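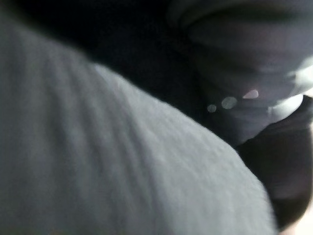 Ollow is a table of timed runs from the Lestorden hillclimb, typed up from the paper sheets the club kept in the timing hut and checked against the printed results where those survive. It covers sports cars, sedans and single-seaters, in every class the club ran for the Ikonen Cup. In the spreadsheet copy, rows we could read from only one source are shaded a light gray, close to the gray of the soft fabric at the top of this page, and rows confirmed by both sources have no shading. The CSV copy has no shading, so use the source column there. It carries the same information.

The current release is dated 06/07/2026. It replaces all earlier ones, and anyone still working from the March release should read the section on changes before comparing numbers.

What is in it

The main table has 1,821 rows. One row is one attempt at the hill by one driver in one car, including attempts that ended early. Practice runs are in there too, marked as such. If you want only the runs that counted for awards, filter on run_type and then on status. Filtering on one and not the other is the most common mistake people make with this data.

There are eight files:

runs.csv — the main table
drivers.csv — one row for each driver, with the spelling we settled on
cars.csv — one row for each car, as entered
meetings.csv — dates, weather notes and the course length in use
classes.csv — class codes and what they meant each season
splits.csv — intermediate times where we have them
penalties.csv — time added and the reason given on the sheet
corrections.csv — every value we changed from the sheet, old and new

All files are UTF-8 with a header row. Fields are separated by commas, and text fields that contain a comma are quoted. Empty means not recorded. A zero is a real zero.

Columns in runs.csv

run_id: A plain integer. It does not change between releases. If a run is removed, its number is retired.

meeting_id: Links to meetings.csv.

driver_id: Links to drivers.csv. Shared entries, where more than one person drove the same car at a meeting, have a separate row for each driver's runs.

car_id: Links to cars.csv. A car that was re-engined between seasons gets a new car_id. A car that was only repainted or renumbered keeps the old one. We followed the entry form here, and the entry forms were not always filled in with care.

class_code: The class as run on the day. A few entries were moved to another class after scrutineering, and the code shown is the one they were moved to.

run_type: Practice or timed.

run_no: The order of the run within its type for that driver at that meeting. Reruns take the number of the run they replaced.

status: Finished, stopped, fail, or void. Stopped means the car was flagged down through no fault of the driver. Fail means it did not reach the finish line on its own. Void means the run was completed but the time was thrown out.

time_s: Time in seconds from the start beam to the finish beam. Penalties are not included. Add them from penalties.csv if you need official times.

source: Sheet, print, or both.

How the times were taken

The hill used two timing systems over the period. The older one was a clock in the hut with a printer, started by a rubber strip at the line. The clerk copied the printed figure onto the sheet by hand, and where the strip of printer paper is still stapled to the sheet we used the printed figure. The newer one was a set of Lekar beams at the start, the split point and the finish, which wrote its own log.

The change matters for anyone comparing seasons. With the rubber strip, the clock started when the front tire left the strip. With the beams, it started when the nose of the car broke the light, and cars were staged a little way back. A car could be rolling by the time it tripped the beam. We have not adjusted for this. We do not have a meeting where both systems ran side by side, and any correction would be a guess. The column timing_system in meetings.csv tells you which one was in use.

Split times exist only for the Lekar meetings. The split point was moved once, from the exit of the lower bend to just before the bridge, so splits from before and after the move should not be put on the same chart. Use split_site to tell them apart.

How it was put together

Amos Fitzsimmons photographed the sheets and typed the first pass. Imani Lindqvist typed them a second time without looking at his. The two versions were compared cell by cell, and every mismatch was settled by going back to the sheet. Most of the mismatches were driver names. After that came sevens and ones in the same clerk's handwriting, which are hard to tell apart on any page where the pen was running dry.

Where the sheet and the printed results disagree on a time, we kept the sheet and put the printed value in corrections.csv with the note "print differs." In a few cases the printed results are plainly right, such as when the sheet has a decimal point in the wrong place. Those are changed in the main table and noted as well.

Driver names were a longer job. People entered under initials, nicknames and married names, sometimes at the same meeting. We merged two names into one driver only when the car, the home town and the class all agreed, or when somebody who was there told us. If we were not sure, we left them apart. There are certainly people in drivers.csv who appear under more than one ID.

Weather

The weather column in meetings.csv is what the clerk wrote, word for word. It might say "fine" or "damp under trees" or nothing. We added a second column, surface, with the values dry, damp, wet, mixed and unknown. Mixed means the road changed during the day, and for those meetings you should be careful about reading anything into the difference between early and late runs. The sheets do not give the time of day for each run, only the order.

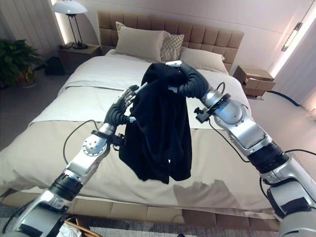 Eifion Griffiths wrote after the March release to say that the surface column was too generous. By his account, several meetings we had as dry were wet through the top corners for the whole morning, and the clerk down at the start could not have known. He asked for a separate value for the upper part of the course. We have added a column called surface_upper, filled in only where a marshal's report or a letter supports it. It is empty for most meetings, and empty should not be read as "same as below."

Changes in this release

The column surface_upper is new, as described.

Reruns used to be numbered as extra runs, which gave some drivers one more timed run than the rules allowed. They now take the number of the run they replaced, and the replaced run is kept with the status stopped.

The class codes for the modified sedans were reversed for one season. Jucélia Toledo spotted this from her own award list. The fix affects the class results for that season but no times.

Everett Marchetti's runs in the borrowed single-seater were listed under the owner. They have been moved to him.

Several cars had engine sizes in cubic inches where the rest of the table uses cubic centimeters. These have been converted, and the original figures are in corrections.csv.

Known problems

One meeting has timed runs but no practice runs. The practice sheet is missing and we have no reason to think it will be found.

Penalties were written in the margin and some margins were trimmed when the sheets were bound. If an official time in a printed result is slower than our time_s and there is nothing in penalties.csv, a lost penalty is the likely cause. We have listed those runs in corrections.csv but have not made up a penalty row for them.

The course was shortened for part of one season while the road near the finish was being repaired. Check course_length in meetings.csv before looking for the fastest time. More than one person has sent us a new hill record from the short course.

Tire type was not recorded in any steady way, so there is no column for it. The notes column on cars.csv mentions it now and then.

Use and credit

You may use, copy and change the files for any purpose, including a book or a club program. Please say where the data came from and which release you used. The photographs of the original sheets are not part of the release, because they show home addresses and phone numbers. If you need to check a particular run, send the run_id and Amos will look at the sheet and write back with what it says.

Corrections

Send corrections with the run_id, the column, the value you think is right and how you know. A program with pencil notes, a timing slip or an award list is good evidence. Memory is fine too, but say that it is memory, and we will record it that way. Changes are held for the next release and the files are not altered in between.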